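# 7. Where Does It All Go?

I started my first stock book in September, in a shop that sold buttons, thread and far too much ribbon. My boss, Eglė Tamošiūnaitė, handed me a pencil and told me to write down what we had. I got as far as the ribbon and went to lunch.

This chapter is about sorting, and I'll admit I love it. Before you can price anything, order anything or spot what's missing, you have to decide what belongs with what - and two sensible people will often decide differently!

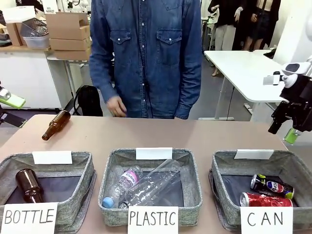
Sorting starts with a question, and the question changes the groups. Eglė sorted by colour (customers came in holding a sleeve), while I wanted to sort by fastening. Take a denim shirt with pearly snaps down the front and more on the chest pockets. For me it's a snap shirt, for Eglė it's blue, and with three grey fabric bins to fill we'd have argued all morning.

We'll begin with a small case, the Sivberg button list, which has 58 entries and at least one muddle I put there myself. Have a go at grouping it before you read section 7.1, and keep your first attempt - you'll need it again for the exercises.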